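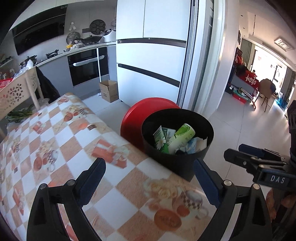 Fig. 1. Hand-held gripper at the dining table, fingers either side of the black bin of toiletries.

Home Build Short Course
Week 4 handout: Fingers, pads and the kitchen as a test site

Bring this with you on Friday, along with your gripper, your screwdriver and whatever is left of your patience from Week 3. Laptops are optional. Snacks aren't, given how long the alignment took last time.

1. Where we are up to

By now everyone should have a hand-held gripper that opens, closes and stays in one piece when put down gently. If yours only does two of those, come at 6 pm and use the first half-hour at the bench. The Clondport workshop is open until 9.

The point of a hand-held tool, for those who missed Week 1, is that you are the arm. You carry the gripper to the object, you close the fingers, and the recording of what happened goes to the arm later on. It saves you building the expensive part first. It also means that every bad habit you have in picking things up will be learned faithfully by a machine, so watch how you handle the milk.

2. Fingers

We are using a pair of curved fingers with a pad on the inner face of each. The curve lets the fingers reach around an object before the pads meet it. The pad does the gripping. People get fond of the finger shape and spend three evenings refining it, then stick on whatever foam was in the drawer. Please spend those evenings the other way around.

Fastening notes:

Two screws at the base of each finger. One screw gives you a hinge, which you'll discover at the worst moment.
Start both screws by hand before tightening either.
Tighten a little on each in turn. Stop when the finger no longer rocks.
If the head starts to chew, stop and get another screw. They're in the tin, and they are cheaper than the finger.

Leave the screw heads where you can reach them with the tool fully assembled. The Gustari bracket drawings that went around in Week 2 bury one of them behind the upper mechanism. I drew that. I've since had to take mine apart six times, so consider the lesson paid for.

3. Pads

Clean the inner face of the finger, let it dry, press the pad down from the middle outward and leave it overnight. Trim afterwards. A pad that overhangs the tip will catch on everything soft and peel by the end of the session.

Dark pads show flour, lint and soap residue nicely, and for our purposes that is a feature. Wipe them between runs. Record the wipe in the log. Yes, every time.

4. Choosing a test site

A cleared bench with one foam cube on it is a lovely place to test a gripper, and you'll come away knowing a great deal about foam cubes. For Week 4 we move to a real table in a real house, with the tablecloth left on. Look at Fig. 1 again: a busy checkered print with teacups and fruit all over it, green onions near a chair, a kitchen going about its business behind. If your software decides a printed teacup is a teacup, better to learn that now than after the arm is bolted down.

A round bin of toiletries makes a good first task. There's a tube, a bottle, a box and a flat packet, and they share a container, so you have to think about the approach as well as the grip. Tubes squash. Boxes don't, until they do. Flat packets are a misery and should be left for last, when your expectations have been suitably lowered.

Check where your container sits before you begin. One at the edge of the table is easy to reach and just as easy to send to the floor. Move it in if you have a heavy hand, and note the new position in the log.

5. The exercise

Each pair does one set of 20 picks at home before Friday.

a) Choose four items that differ in shape. Put them in an open container.
b) Start with the fingers open and clear of the rim.
c) Approach from above. Pause. Close until the pads take hold, then lift.
d) Put the item down on the table beside the container, open the fingers fully, and withdraw.
e) Write down the result before the next pick: held, slipped, dropped or knocked.

"Sort of held" is a slip. We had this argument in Week 2 and I don't intend to have it again.

Name your files the way the Dwivedi sheet says. The shared folder now has 3,975 clips in it, of which 606 are called "test", "test2" or "test final". A further 370 have no log entry, so we know that something was picked up but have no idea by whom, or whether it went well. These will be deleted at the end of November unless somebody claims them.

6. Common faults

Fingers meet at the tips but gap at the base: one finger is seated crooked. Loosen both screws, square it, tighten again.

Item rotates in the grip: you are holding it off-centre, or the pads are dirty. Clean first, since it's quicker than improving your aim.

Fingers strike the rim: come in more steeply. If that fails, use a wider container and say so in the log.

Gripper sags at the wrist — usually yours. Take a break. Tired runs look terrible and the arm will copy them.

7. For next week

Read the Zondora mounting notes, pages 1 to 4. Skip page 5, it describes a bracket we no longer make. Bring your log on paper or on a stick, and put the green onions back in the fridge before somebody wants dinner.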